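3.2 Play food and table layout

The second set of materials was chosen for sorting tasks in which soft and hard items share one table. Uysal's earlier work at Brestel used hard pieces only, and children there sorted by colour first. We wanted familiar kitchen things whose labels could be read or at least recognized, so the set includes a red felt ketchup bottle with a stitched label.

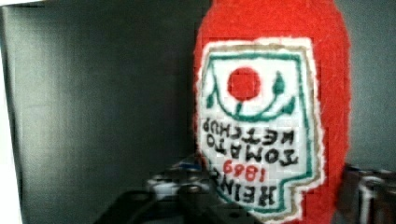
Labels matter more than we expected in May. In the Jornside sessions, children who knew a label tended to place that item early and then build the rest of the meal near it. We kept the tabletop plain and white for this reason, and put out one large plate as the obvious place for serving. Fruit and vegetables began in a group at its side.

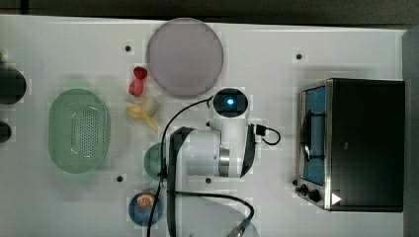
Figure 4. Table layout with the large plate, toy fruit and garlic beside it, and the green colander at left.

Containers were scored separately from food. A cup left on its side was recorded as out of place — a bottle likewise — but a tub was scored only on its position.

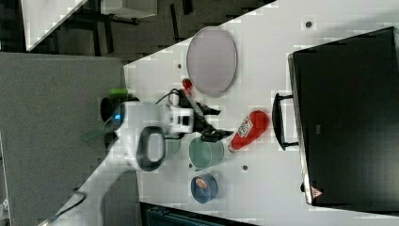
Does a tipped container count as an error?
It counts as one item still to be tidied, and is scored again at the end of the session. Each session ran for 12 minutes.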